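Notebook / Wearables bench
Filed under: straps, clasps, wear testing

February, strap rig, morning

Swapped the Zusora mesh band off the rig after 3,664 open/close cycles on the folding clasp. Target was higher, but the left pusher had started to stick and I wanted to look at it before the spring went altogether. Pusher travel is down on the left side and unchanged on the right. Spring seat shows a bright ring under the loupe, so the coil is rubbing on the bore. No cracking at the hinge pin.

Links: no measurable stretch over the full length. Two of the outer wires near the lug end have lifted slightly and catch on a cotton sleeve. Same place as on the earlier sample from Yeom, which uses a different weave, so I suspect our fixture and not the band. The lug block has a sharp lower corner. Needs a radius filed on it before the next run. 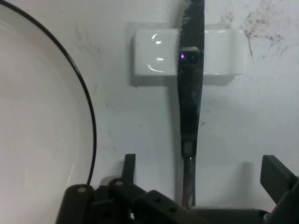
Second sample is the Worneretti fluoroelastomer strap, pin and tuck closure. Fitted at hole 5, loaded with the 2 kg hanging weight and left overnight. Hole elongation visible by eye in the morning, mostly recovered by midday. I would not call that a fault, but it does mean any length reading taken straight off the weight is worthless. Let it rest first. Earlier figures in this book did not allow for resting, so treat them as upper limits.

Sweat solution: 50 ml made up fresh, old bottle thrown out. The label had come off and I could not tell which batch it was. Worneretti offcut and a spare Zusora link both in, lid on, shelf by the oven.

Lug adaptors from Lallutley arrived. Fit is loose on the watch side, tight on the strap side. One of them rocks when the release button is held in. Will shim it for now and ask for the drawing, as the part does not match the tolerance on the quote.

To do:
- file lug block corner, refit Zusora band turned end for end
- strip left pusher, photograph spring seat
- repeat Worneretti hang test at the next hole
- check the cycle counter resets properly after a power cut

0 shares | 2 comments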